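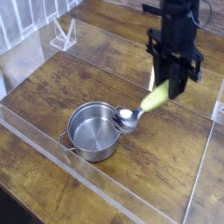 By R. Benítez, constituent services, Clongate County Board, 4th District
Updated 07/10/2019

Redistricting and the vacant 4th District seat: your questions

We keep getting the same calls so I'm putting it all in one place. Will add more as they come in.

Why is the seat vacant?
The commissioner resigned to take a job out of state. The rest of the term still has to be served. The board appoints a replacement first, then there's a special election.

Who can apply for the appointment?
Registered voter, lives in the district, has lived there at least a year. Same party as the person who left — that's in the county code, not something we picked. You can't hold another elected county office at the same time. School board is fine, we asked.

How do I apply?
Form is at the clerk's window and on the county site under Board, then Vacancies. You need 56 signatures from voters in the district. Get extra. People sign who live across Ivix Road and those don't count.

Is there a fee?
No.

How long does the board have to fill the seat?
60 days from the date of the resignation letter. If they don't agree on somebody by then the board chair appoints.

Are the interviews open to the public?
Yes. They're held in the second floor hearing room and you can sit in on all of it. The vote is public too. Only thing closed is the background check discussion.

Can I speak at the hearing?
Yes, two minutes each. Sign up on the sheet by the door before it starts. If you can't come, send it in writing and it goes in the packet. Emails sent the same day usually don't make the packet, so send early.

When is the special election?
October. Exact day gets set once the clerk certifies the vacancy. We will post it here and on the Lirnix branch library board.

Do I need to register again?
Not if you're already registered at your current adress. If you moved, even down the block, update it.

Which precincts are in the 4th?
All of Lirnix, the east half of Clongate, and everything south of Ivix Road to the county line. If you're on Ivix Road itself, odd numbers are in, even numbers are out. Call if you're not sure, we can look it up in a minute.

Is the district map changing before the election?
No. Current map stays. The new map comes after the census and that's a separate process with its own hearings. The petition going around says diffrent, it's wrong.

I heard my polling place moved.
One did. Lirnix Elementary is under construction so those voters go to the township hall at 442 Mill Street. Parking in back. Ramp is on the left side of the building. Everybody else, same place as last time.

Can I vote by mail?
Yes, no reason needed. Request it from the clerk. Sign the envelope — we had 86 come back last time with no signature, and most of those voters didn't get it fixed before the deadline.

Who handles my issue while the seat is empty?
This office. Staff is still here. Drainage, road complaints, property tax appeals, all of it, call like normal. What we can't do is vote, so anything needing a board vote goes through the chair's office until the seat is filled.

What about the senior tax workshop?
Still on. Bring last year's bill and a photo ID. Same for the shred event.

Does the appointed person get to run in the special?
Yes. They file like anyone else, with a new set of signatures. The ones from the appointment form don't carry over.

Office hours?
Weekdays 9 to 4:30, closed for lunch at noon. Leave a message if nobody picks up and say your street name, it helps us get it to the right person.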